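Gripper keeps closing after contact, crushed cups (and one e-stop that didn't)

furkono_fan
Posts: 78
Okay, this one had me up way past bedtime and I loved every minute of it, so bear with me! I'm running a two-finger gripper on a Ladska arm, picking disposable cups by the rim. Force limit is set nice and low. On cycle 1023 it grabbed a cup, felt contact, and just kept squeezing. Flat cup. I hit stop and the arm froze like it should, but the fingers kept closing for another 2 seconds. That second part is what scares me.

mottledgreen
Posts: 3696
Ooh, great find (sorry about the cup). Is the gripper on the same stop circuit as the arm, or does it get its own power? On the older Valentini controllers the arm stop doesn't touch the tool output at all unless you wire it in.

furkono_fan
Own supply! Straight off the bench. I never even thought about it.

torquewrench_tia
Then there's your scary part. Please keep your hands out of there until it's rewired. Low force still hurts when it lands on a fingertip.

For the crushing I'd bet on grip force drift. Re-zero every hundred cycles and see.

mottledgreen
I don't buy drift. Drift creeps, and you'd see dented rims for a while before a flat one. One bad cycle out of nowhere smells like a dropped message. The controller asks for "close", the "hold" never arrives, and the gripper does what it was last told.

torquewrench_tia
Fair, but has anyone looked at the rims from before? I've had drift jump on me after a warm afternoon.

furkono_fan
Good question! I went back through the wrist camera pictures from the same job and the ones I checked look like this:

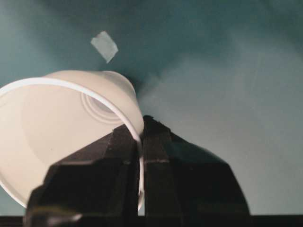 Rim pinch, cup on its side, wrist cam view.

No dents that I can see, though the fingers hide part of the cup, so I won't swear to it. Also pulled the log, and there's a gap right at the bad cycle. Close command, then nothing, then my stop.

mottledgreen
Told you! Set a timeout in the gripper itself so it holds when it stops hearing from the controller. The Truvetetti driver has a setting for it, off by default for some reason.

torquewrench_tia
I'll give you the gap. I'd still re-zero it, it takes a minute.

furkono_fan
Doing both! Gripper power now goes through the stop relay, and I tested it on a foam block first. Fingers quit the moment I hit the button. Timeout is on too. I'm so happy with this thing. Starting a long run at 7 tonight and I'll post the log, gaps and all.

mottledgreen
Pull the network cable halfway through a close while you're at it. Use the foam block for that one too.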